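Path-following rover loses the path when the light changes (school robotics club)

Posted in Student Projects, June 2026

Wundotetti wrote:

Hi all, first post so go easy on me! I help out with a high school robotics club and we've got two months of arvos sunk into a little four-wheeled rover that's meant to drive itself along a garden path using one camera. No GPS, no lines taped down, the kids have to find the path by colour. The course is 622 metres all up.

It goes beautifully until it hits a stretch where the ground swaps between full shade and full sun, and then it decides the path has ended and stops dead. We pick "reddish" pixels with a fixed range and steer for the middle of the blob. The team has tried widening the range, but then it wants to drive into the garden beds, because the soil and the leaf litter are reddish too. Very funny the first time. Their run is in 22 days and I'm out of ideas. Is there something simpler than training a neural net? They're Year 9s and 10s, they're keen, but there are limits!

I've stuck some stills at the bottom of the thread.

Kedis wrote:

Been through exactly this with my lot in May. A fixed colour range will never hold up outdoors, the bright bits wash out to nearly white and the shady bits go brown. What we did was sample a small box right in front of the wheels every frame, assume that's path, and look for more of the same further up. As the light shifts, the sample shifts with it. Blend it slowly with the old value or one leaf will send you off into the shrubbery (ask me how I know).

Also, only use the bottom half of the picture. Trees and sky are no use to you and the white sky drags the auto exposure all over the place. Lock the exposure if your camera lets you, or at least meter off the ground. We got from 20 stops a lap down to 2 with just those changes, and the students wrote the whole thing themselves in a weekend.

If you've got a kerb or edging along one side, have them try finding that edge as a backup. It's a nice straight diagonal and it doesn't care so much what colour things are.

Vukimska wrote:

get a better camera

Wundotetti wrote:

Thanks Kedis, that's brilliant, the box idea is totally doable for them. Stills as promised:

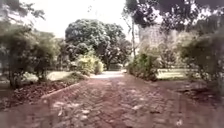
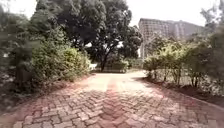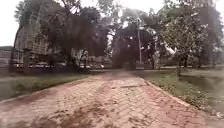 Stills of the path, all a bit soft. The last one has the dirt over the bricks.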